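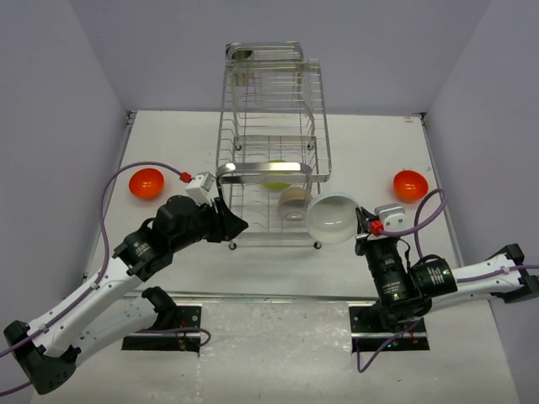 Kitchen and Dish Area Walk-Through - Checklist with Comments
Bunlow Community Kitchen, August round

Thank you for taking a turn at this. The list is meant to be done on foot, slowly, with a flashlight and a damp cloth in your pocket, and it is much nicer with a cup of coffee already inside you. Please mark each line OK, FIX or ASK, and do write a comment even when everything is fine, as those little notes have saved us more than once. My own comments from Wednesday are left in so you can see the sort of thing I mean.
- Brisa Barrera

1. Dish racks and draining

1.1 Rack stands level and does not rock when pressed at each corner.
OK. I pressed every corner with the flat of my hand, the way my mother used to test a crib.

1.2 Wire racks free of rust, especially at the welds and where the dividers meet the rim.
FIX. The older rack by the back sink has gone brown at two joints. Rust comes off on plates and it comes off on fingers, so please take it out of use until it has been replaced. Scrubbing it only buys us a week or so, I'm afraid.

1.3 No loose or bent wire ends that could catch a hand or a sleeve.
OK. Run a dry cloth along the wires first. If the cloth snags, your skin would have too.

1.4 Any rack on wheels or casters: wheels turn freely, no hair or string wound around them, and the rack stays put while it is being loaded.
ASK. The rack in the side pantry slides a little on the new floor. I don't mind it myself, but Hakbridge laid that floor and I would like to hear what they suggest before we stick anything down.

1.5 Dishes air-dried, with bowls tipped so that water runs out.
OK, mostly. Bowls sitting right side up keep a spoonful of water in the bottom, and then somebody stacks them. A gentle word at the start of the shift does more good than a sign.

2. Sinks and hot water

2.1 Hot tap reaches temperature and the thermometer reading is written in the book.
OK. The thermometer itself needs a new battery soon - there are spares in the drawer under the phone.

2.2 No drips under the sink, trap dry to the touch.
FIX. Slow drip at the left-hand sink. I have put a basin under it. Please empty the basin when you pass, and tell me if it is filling any faster than a cup a day.

2.3 Sanitizer mixed fresh and test strips in date.
OK. Strips are the Melis ones now, in the tall jar. The color chart is taped inside the cupboard door, and you really do need to read it in daylight, or by the window at least.

3. Floors and walkways

3.1 Mats flat, edges not curling.
FIX. The mat in front of the dishwasher has a lip on it that caught my toe twice. I turned it around so the bad edge is under the counter for now.

3.2 Wet floor sign where people can find it.
OK. It lives behind the door. It has always lived behind the door, and I would be grateful if it could go on living there.

3.3 Path to the back exit clear from wall to wall.
OK after I moved two crates of onions. Deliveries do like to land there around lunch, so look again in the afternoon.

4. Electrical

4.1 Cords sound, no tape repairs, plugs not warm after use.
FIX. The small mixer has a nick in its cord close to the plug. I have tagged it and put it on the high shelf. Please leave it there, even if it is a cake day.

4.2 Outlets near water trip when the test button is pressed, and reset afterward.
OK. Warn whoever is using the kettle first!

4.3 Nothing over 800 watts on the extension in the serving hatch.
OK. The toaster had crept back onto it and I moved it home to the wall.

5. Fire and first aid

5.1 Extinguisher gauge in the green, pin and seal in place.
OK. Tag number 787, checked and initialed.

5.2 Fire blanket within reach of the stove.
OK. Give the tapes a little tug to see that they aren't stuck, but don't pull it all the way out, as it is a terrible job to fold again.

5.3 First aid box complete, burn gel in date.
ASK. We are down to the last few blue bandages. Clunby sells them in boxes of 40 and I think we could use two boxes, with the fall suppers coming.

6. Sign-off

Put your initials and the time at the bottom of the sheet, then slip it into folder 54 on the office shelf. Anything marked FIX also goes on the whiteboard, in big letters please, with the spot in the room where it was found. If something strikes you as unsafe right now, stop using it, tag it and come and find me - I am usually in by 8 and I would much prefer to be interrupted.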